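What the second floor is now

Posted 2019-10-16

I have worked at Plolla for 15 years, first in the packing hall and later upstairs, where we check the returned goods. My daughter says I should write down how the work was before I forget it, and how it is becoming, so this is a post about robots from a person who never wanted to write about robots.

When I began, a returned parcel came up in the goods lift and one of us opened it. You took out the item, looked at it, decided if it could be sold again, and put it in one of the crates. It sounds simple. In truth you needed a few months until your hands knew it. A lamp that has been used once feels different from a new lamp, I cannot explain to you why. Inna Zakharchenko taught me this with her eyes closed, and I mean it literally, she would close them and tell me which of two boxes had been opened before.

In January the management told us that the sorting of small items would go to machines from a company called Tosska. We had a meeting in the canteen in Herkisbridge and it was very quiet. They promised that no permanent contract would be ended for 2 years. Some of us believed this and some of us began to look at other jobs the same evening. I did both.

The machines did not come at once. First came people, with laptops and a lot of questions. They wanted to know why I turn a box to the left before I open it. I did not know that I turn it to the left. For a week after this I could not open a box naturally, I was thinking about my own hands all the time, like when somebody asks you how you breathe.

Then we were asked who would like to go and work on the teaching side, as they call it. You hold a gripper in your hand, two fingers, and do the job with it, and the robot should learn from this later. I said yes, mostly for my back. There is no lifting in it, and you may stop when you want.

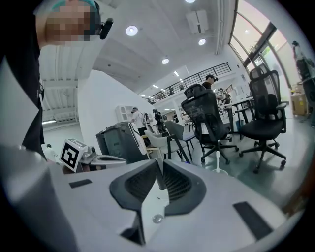 Svyatoslav Marchuk wrote to me after he read the first version of this post. He thinks I am too friendly. "You are showing it how to do your job, and they pay you the same as when you did the job," he wrote. "When it has learned, what will you show it then?" He asked me also to mention that the night shift never got the offer to change, and he is right, it did not.

I have thought about his question on the bus for many mornings. I do not have a good answer. What I can say is what is different for me now.

The first thing is the talking. At the old benches we stood opposite each other and talked the whole day, about children, about prices, about who was ill. With the gripper you have to concentrate more, and I notice that I come home with less news. My husband has noticed it too.

The second thing is being slow. Before, there was a target on the board, 718 items for the team in a shift, and if we were behind, everybody felt it in the shoulders. Now they say to me please do it again, slower, and do not hurry the last part. After so many years it is strange to be asked for this. In the first days I was almost ashamed of how little I had finished by lunch.

The third thing is my wrist. The gripper is not heavy when you pick it up, but after an hour it is another matter. Sidra Ghauri asked for a shorter turn and a longer pause, and we got it after the second request – on paper, and most days also in reality.

And the lamps. I still cannot teach the two fingers to feel that a lamp has been used. I said this to Wim Bakker, our team leader, and he wrote it down and asked if I could say what I feel exactly. I tried for the whole afternoon. The cardboard is a little softer at the fold, perhaps. The plug goes too easily into its bag.

Inna still sorts by hand, with over 100 crates waiting after every weekend, and she says she will go on until her pension or until they take away the bench. On Friday I am with her again for one shift, because two colleagues are on holiday. I am bringing the poppy seed cake.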